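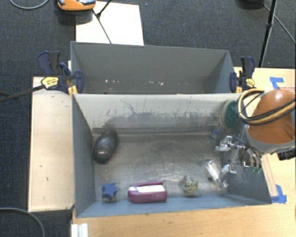
Two gray bins, front one in use.

Wullport Lost Property Ledger

A table of things people left on the ferries and buses of Wullport, typed up from the handwritten ledger at the terminal office. One row per entry. Version 2, released in June, replaces the first version, which had the drop-off and pick-up columns swapped and so gave the impression that passengers collected their umbrellas before losing them.

What's in the download

ledger.csv – 2000 entries
categories.csv – the 263 category names the clerks used, with our spelling next to theirs
notes.txt – things we couldn't fit anywhere else
LICENSE

Columns

entry_id: our number. The ledger had its own numbers, but they started over whenever a new book was opened, and twice in the middle of one.

found_on: the route. Ostham and Brarer are ferry routes. Ginting is a bus, although one clerk filed it under boats for an entire winter. We moved those.

item: the clerk's words, left alone. "Hat (good)" and "hat" are different entries and we are not going to guess what separated them.

category: see categories.csv. Gloves has its own category. So does Glove.

date_in, date_out: month and year only. The days were legible for one clerk out of four.

claimed: yes, no or blank. Blank means blank. Please don't fill these in with no. Someone did this with version 1 and then wrote to tell us how forgetful the Brarer crowd were.

remarks: free text, up to 600 characters. Longer remarks are in notes.txt under the same entry_id. Most of the longer ones are about a cello.

How it was made

Two typists worked from scans of the books. When they disagreed, Ashok Awasthi went back to the page and picked a reading, and his pick is the one you get. Entries he couldn't read either have [unclear] in the item column. Names, phone numbers and addresses were taken out before release. Names of pets were kept.

Known problems

Umbrellas are undercounted. From the third book on, the clerks wrote "umbrellas, usual" and moved on with their day. Each of these is one row, however many umbrellas it stands for.

"Teeth" appears under Medical, Personal and, in one case, Food. We left it.

There is a gap of several months where the book itself was lost. It has not been handed in.

The Ginting rows lean toward school bags and lunch boxes. If you are comparing routes, keep in mind who rides them and when.

Good uses

Spelling practice for text cleanup, teaching people to join tables, small studies of what gets claimed and what doesn't. A class in Ostham used it to learn pivot tables and sent us a very nice chart of scarves.

Bad uses

Finding your own umbrella. The office only keeps things for a season and we only have the paperwork.

Corrections

Send the entry_id, the column and what you think it should say. If you were the clerk, please mention it, as we have questions about entry 263.

License

Free to use and share with credit to the Wullport Lost Property Ledger. The cello is not included.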